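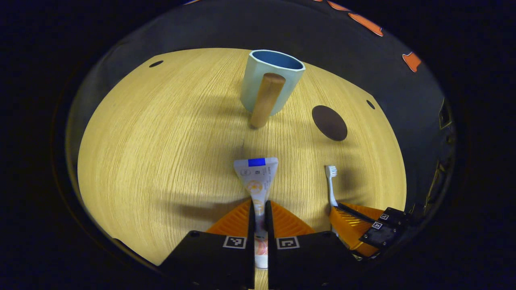 *Mug with a wooden handle and a round dark-brown disc on a light wooden tabletop.*

# Visit report: Lurkmont pottery works, open day

December 26, 2024

The Lurkmont works opens to visitors twice a year, in November and again in the holiday week. I attended the second session. The route covers the slip house, the casting floor, the glaze room and the kiln hall, and takes a little under two hours at a slow walk. Entry is free, but a time slot has to be booked through the works office.

## Getting there

Lurkmont is 40 minutes by local train from Natwood. The service is hourly and the works is a short uphill walk from the platform. Parking is limited to the upper yard, which was full by mid-morning. I had rented a small car from Lurirent for the rest of the trip and left it at Natwood station, a better choice than trying the yard.

## Slip house

Clay arrives as dry powder and is blended with water and a deflocculant in two large tanks. The batch sheet on the wall gave a target density and a viscosity reading taken with a torsion viscometer. Slip is aged overnight under slow stirring, then passed through a vibrating screen and a magnet to take out iron specks. The operator on duty stopped the screen so that visitors could hear the explanation. Even so, the back half of the group missed most of it.

## Casting floor

The floor holds 456 plaster molds in active use, on racks numbered by shape. A mold is filled, left until the wall has built up, then drained and left upside down to firm. Wall thickness is checked by cutting a test piece from each rack. Plaster loses its absorbency with use and the molds are retired on a cast count, not on appearance. Discarded molds go to a crusher behind the building.

Pieces come out soft enough to dent with a thumb. Seams are scraped by hand with a thin steel blade, and the rims are wiped with a damp sponge. This was the slowest station on the route and the one with the most people at it.

## Glaze room

Two-color ware is glazed in separate steps. The inside is filled and poured out first. Once that coat has dried to the touch, the outside is dipped or sprayed. The spray booths are the newer equipment, supplied by Van Damme, with a water curtain behind the turntable to catch overspray. The recovered glaze is settled and used on seconds only – color control is too loose for first-grade stock.

The test tiles were worth the stop. Each tile carries the recipe number, coat thickness and kiln position on the back. Matte finishes show more variation between kiln positions than gloss ones, and the tile boards made this easy to see.

## Kiln hall

Glost firing is done in a gas tunnel kiln with a peak of 1253 °C. Cars enter at one end and are pushed forward at a fixed interval. Visitors stand behind a rail at the exit end, where the heat is noticeable but not unpleasant. Temperature is logged by thermocouples along the tunnel and cross-checked with pyrometric rings placed among the ware.

Rejects are sorted by fault: pinholes, crawling, warped rims, stuck feet. The current reject rate was not given when someone asked.

## Practical notes

- Closed shoes are required. Sandals were turned away at the gate.
- The slip house floor is wet and the stairs to the glaze room are steep. A freight elevator can be used on request.
- Photography is allowed except at the glaze recipe boards.
- The seconds shop takes cards only and wraps in newspaper – bring a box for a train journey.
- The café closes an hour before the last tour ends.

Booking for the next November session opens in late summer.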